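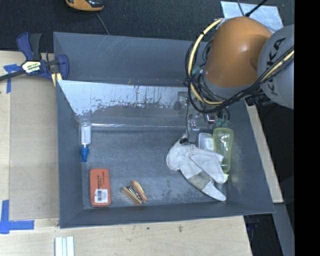

Berkville Stores – Packing Group
Minutes of meeting, 11 Feb 2026

1. Minutes of the last meeting agreed.

2. Mixed bins. Grey bins may hold soft and rigid items together. Gloves to go in last, as they cover bottles and small tubs.

3. Bin wear. Scuffed floors are acceptable. Split bins to be withdrawn. Sayce has quoted for 40 replacements, delivery in June.

4. Gloves. Wostinik site holds 400 pairs. Transfer to Berkville agreed – 2 pallets, by the Wusten van.

5. Labels. Stock stands at 3000. No order needed.

6. Any other business. None.

Next meeting: date to be set.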